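November, late, kitchen

Back from Galtstead, shoes still on. Want to get this down before it goes.

Second night of the horror weekend at the Josberg. Went in for the sequel only, ended up staying for the double bill, so that's nine hours in that building if you count the line and the awful nachos. Lower back is finished. Seat springs in row G have not improved since last winter.

First one: The Baditz House. Had seen it twice on my laptop and never once on a big screen, and it's a different movie. The cellar sequence, where you only get the stairs and the sound of the pump, I used to think that went on too long. Tonight it could have gone on longer. Whole room stopped chewing. The sound in there is so much better than I remembered, there's a low hum under the dinner scene I have never heard before and now I can't imagine the scene without it. Did they always have that? Must check the disc.

Still don't buy the priest. Sorry. Every time he walks in the movie sits down for a rest.

Then twenty minutes of lobby. Bought the pin. Did not buy the poster. (Want the poster.) Somebody had come as the bride from the second one, full veil, and got stuck in the restroom door, and people clapped.

Then Baditz 2, which is what I paid for. OK. So. It's set 19 years on, the kids are grown, the house is a guesthouse now, which is a great idea and they use it for maybe a third of the movie. The check-in desk! The little bell! I'd have watched two hours of only the bell. Instead we go off to the coast for the legend, and there's a man with a map, and it turns into one of those. I looked at my watch at the map. Never a good sign in a scary movie.

But the grown-up sister. My god. She does more with her back to the camera than the rest of them do in close up. The bit where she's folding towels and just stops folding. Nothing happens, she just stops, and I had my hand over my mouth. I wish the movie had trusted her and left the digital stuff alone. The thing in the attic was scarier when it was a coat. 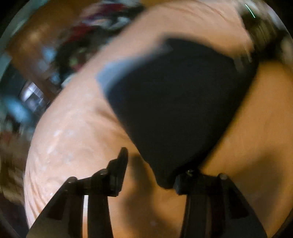 *blurry, black on orange. Keeping it*

Things to put in the proper write-up, in no order:

- color. First movie is all brown and green, second is all blue until the last reel, then that horrible warm hallway. Good trick
- the score quotes the lullaby too early. Should of held it back
- opening is the best ten minutes in either one
- ending has two endings. Pick one!!
- the dog lives (people will ask)

The write-up is due at the Queiroz page tomorrow noon and I have written, let's see, the title. They want it under 600 words and I already have more than that here about a bell. Also they want a star rating, which I hate. Three? Three and a half for the sister. If I say three and a half I'll get the usual emails.

Argument in the parking lot after, me against pretty much everyone, about wether you can do a proper sequel to something that only worked because you didn't know what it was. They all said sure, name-dropped the same few titles people always name-drop. I said those are different movies wearing the same hat. Was pleased with that at the time. Less so in the car.

I do think the problem is the explaining. In the first one the house is just wrong. You never get why. In this one there's a whole speech about the well and the family and the winter of whatever, and by the end of it I knew exactly what the monster wanted, and once I know what it wants I'm only waiting for somebody to hand it over. I was more scared of the pump.

Would I go again? Yes, obviously, I'd go tomorrow. The matinee's on at 2 and if the write-up is in by then I might sneak back just for the guesthouse part and leave when they get to the map.

Got home and turned on every light between the door and the kitchen. So it worked a bit. The heating is making a noise that is very much the pump noise. Not going down to look at it.

Toast, then bed. Set alarm. Call about the car thing, forgot again today. And return the library book, it's way over.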